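Grokdale Center for Design and Photography
@grokdalecenter
2024-09-19

1/ The Grokdale Center is pleased to announce a new print portfolio on the public buildings of the Sikby district. It is the third title in our architecture series and the first to be sold by subscription. Details follow in this thread.

2/ The portfolio is titled Sikby: Stairs, Halls, Landings. It holds 50 loose plates in a cloth-covered box, with a separate booklet of floor plans and short essays. There is no bound edition at this time.

3/ The subject is the inside of buildings that most residents pass through without stopping: the ferry hall, the old county records office, the two branch libraries, and the stair tower of the former telephone exchange. Street fronts were left out on purpose, as earlier books cover them well. 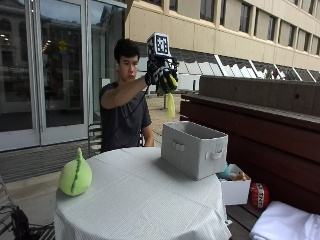 4/ Printing is by Wimeo, whose shop also produced the second title in the series. Plates are on uncoated paper. Subscribers who found the blacks too heavy in the last title will see a lighter hand this time, following their letters to us.

5/ The edition is limited to 100 numbered boxes. A further 7 boxes are marked as archive copies and will go to libraries that have already been notified. Archive copies will not be offered for sale.

6/ Correction to our July notice: the box does not include the poster of the ferry hall ceiling. The poster will be printed separately. Subscribers who ordered on the basis of that notice may cancel for a full refund by writing to the publications desk.

7/ On rights. All photographs remain the property of the photographers, who have licensed them to the Center for this edition and for display in our reading room. Requests to reproduce a plate in a magazine, on a website, or in a lecture should be sent in writing, with the plate number and the intended size.

8/ We are often asked whether the plates may be framed. They may. The sheets are not glued or stitched, and each carries its caption and number on the back. We ask that owners use a mat so that the print does not touch the glass.

9/ Most interiors were photographed by available light, including the lower landing of the records office, where exposures ran to several minutes. The booklet gives the lens and exposure for each plate. Where electric fixtures were replaced during the survey, the plate shows the earlier ones and the caption says so. 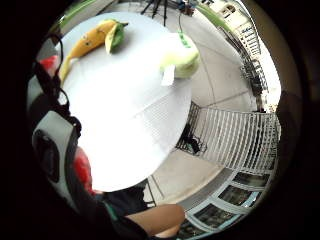
10/ The floor plans were drawn new for this edition by Yin, the drafting studio, from measurements taken on site. They should not be used for building work. Two rooms in the telephone exchange could not be entered and are shown in outline only.

11/ Subscriptions open today to members of the Center and to those who bought either earlier title. General orders will be taken once the member list has been filled. Orders are limited to one box per household.

12/ Members may reserve a box at the front desk or by mail. Please include your member number and a delivery address that can receive a parcel requiring a signature. We regret that we cannot hold boxes without payment.

13/ A full set of plates will be on view in the reading room while subscriptions remain open. Plates are shown flat, in 3 groups, and the groups are changed in rotation. Visitors who wish to see a given plate should ask the desk which group is out before making the trip.

14/ Bags and umbrellas are to be left in the lockers. Pencils only in the reading room. Photography of the plates is not permitted, though visitors may photograph the room itself.

15/ Teachers of architecture, drafting, or photography may book the side room for a class viewing. The booklet of plans may be borrowed for the length of the visit. Bookings are made by letter or through the form on our website.

16/ The second title in the series, on the market roofs of Grokdale, is now out of print. A small number of returned copies with worn covers are for sale at the desk at a reduced price. These cannot be mailed.

17/ A fourth title is in preparation and will deal with school buildings. We are not yet able to give its contents or date. Owners of original drawings or early photographs of schools in the Sikby district are invited to write to the publications desk. Please do not send original material until you have received a reply.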